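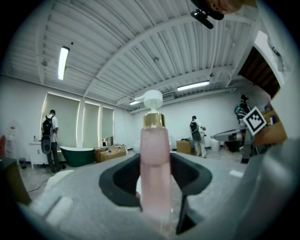

그림 5. 휴대형 그리퍼 카메라로 기록한 펌프 용기 파지 장면. 뒤쪽에 다른 작업자들이 보인다.

Flindis 연구노트 / 12월 / Nendora 조작데이터 연구실

4.2 공용 공간에서의 수집 수칙

본 절에서는 여러 작업자가 한 실내 공간을 나누어 쓰면서 휴대형 그리퍼로 조작 데이터를 기록할 때 적용한 수칙을 기술한다. 수칙은 Ulness 수집 지침의 초안을 바탕으로 하였으며, 예비 수집에서 얻은 400개 에피소드를 검토한 뒤 일곱 개 항목으로 정리하였다. 이 가운데 결과에 영향이 컸던 항목만 다룬다.

첫째, 대상물의 자세이다. 펌프 용기처럼 머리 부분이 한쪽으로 돌출된 물체는 노즐 방향을 에피소드 기록표에 적는다. 그림 5에서는 용기가 똑바로 서 있고 노즐이 왼쪽을 향한다. 방향을 적지 않은 에피소드는 학습용 집합에 넣지 않고 별도로 보관하였다.

둘째, 반사와 투명 재질이다. 그림 5의 용기는 반투명한 분홍색 몸체에 광택이 있는 금색 링이 달려 있고, 링에 천장 조명이 반사된다. 이런 물체에 대해서는 조명을 끄거나 표면에 무광 처리를 하지 않는다. 다만 같은 물체를 조명 위치가 다른 구역에서 한 번 더 기록하고, 두 기록에 같은 물체 번호를 부여한다.

셋째, 작업자 간 간섭이다. 광각 카메라에는 다른 작업자와 장비가 쉽게 들어온다. 배경에 사람이 있다는 이유만으로 에피소드를 폐기하지는 않으나, 얼굴이 식별되는 구간은 공개 전에 흐림 처리한다. 다른 작업자의 손이 대상물을 가리면 해당 에피소드는 처음부터 다시 기록한다.

넷째, 바닥 케이블과 통로이다. 케이블이 통로를 가로지르는 구역에서는 작업자가 뒷걸음질하지 않도록 시작 위치와 이동 방향을 미리 정한다. 배낭형 장비를 멘 작업자는 회전 반경이 커지므로 가구 옆에서 몸을 돌리는 동작도 제한하였다.

위 수칙을 적용한 본 수집에서는 666개 에피소드를 기록하였다. 예비 수집과는 물체 구성이 달라 두 집합의 폐기율을 직접 비교하지 않았다. 항목별 폐기 사유는 부록의 표에 정리하였으며, 마커 인식 실패는 4.3절에서 따로 다룬다.

독자 의견 (3)

조작데이터초보: 노즐 방향은 어느 좌표계 기준으로 적나요? 그리퍼 기준이면 손목을 돌릴 때마다 값이 바뀔 것 같습니다.

lab_note: 저희는 작업대 기준으로 적고 있습니다. 기록표 양식도 부록에 넣어 주시면 좋겠습니다.

하늘소: 셋째 항목에서 배경 인물이 움직이는 경우와 서 있는 경우를 구분했는지 궁금합니다.

관련 글
- Pană 물체 목록의 번호 체계 개정
- 휴대형 그리퍼의 교정 주기와 기록 방법
- Ulness 수집 지침 초안에 대한 검토 의견
- 실내 수집 공간의 통로 폭과 장비 배치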